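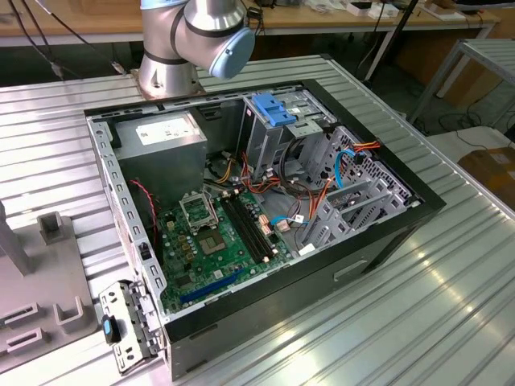 Forness Recycling and Reuse Group
Minutes of the November meeting

Present: Leena Saarinen (chair), Chaminda Khondokar, Ladan Taheri, Janaka Gazi (minutes)
Apologies: Asanka Selvanayagam
The meeting opened at 7:05 p.m.

1. Minutes of the last meeting
Accepted with one correction. Under item 3, "Stedberg Road" should read "Stedberg Lane."

2. Fall collection
Chaminda reported that the drop-off day brought in 1,776 pounds of electronics, most of it televisions and printers. The line of cars backed up onto the main road between 10 and 11 a.m. Leena has had one complaint from the dental office and has replied to it. For spring, cars will enter by the north gate and leave by the south gate. Chaminda will draw a map for the flyer.

Paint was brought in again although the flyer said no paint. Ladan will move that line to the top and put it in larger type.

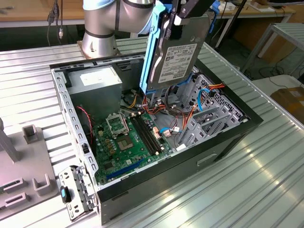
3. Data on donated computers
Ladan has had calls from residents asking what happens to their files. Our flyer says nothing on this. It was agreed to add that owners should copy anything they want to keep before drop-off, and that they may take the hard drive out and keep it. A computer with no drive will still be accepted.

Janaka asked whether we should offer a printed receipt. Left until Asanka can be present.

4. Storage
The lease on the Abeysekara building ends in the new year. The owner will renew but wants an extra $30 a month. Leena looked at a unit in Vulombridge, which is cheaper but has no loading door. Moved by Chaminda, seconded by Janaka, to renew where we are. Carried. 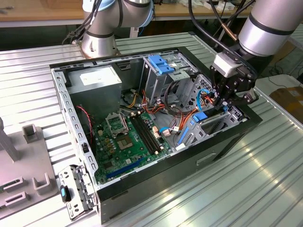 Desktop tower with its side cover off.

5. Budget
The balance was read out and accepted. The county grant of $500 has been received and must be spent on public education. Ladan proposed 4 evening talks at the library on what can and cannot go in the curbside bin. Janaka thought two would be enough given the turnout last year. After some discussion it was agreed to book two now and decide on the others after the second talk.
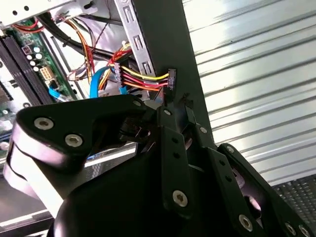
Ladan will ask the library for dates and find out if there is a charge for the projector. Flyers for the talks are to be ready before the school break.

6. Other business
The sign at the battery bin has faded. Chaminda will get a price for a new one.
Leena asked that items for the agenda reach her by the Thursday before each meeting.

The meeting closed at 8:20 p.m.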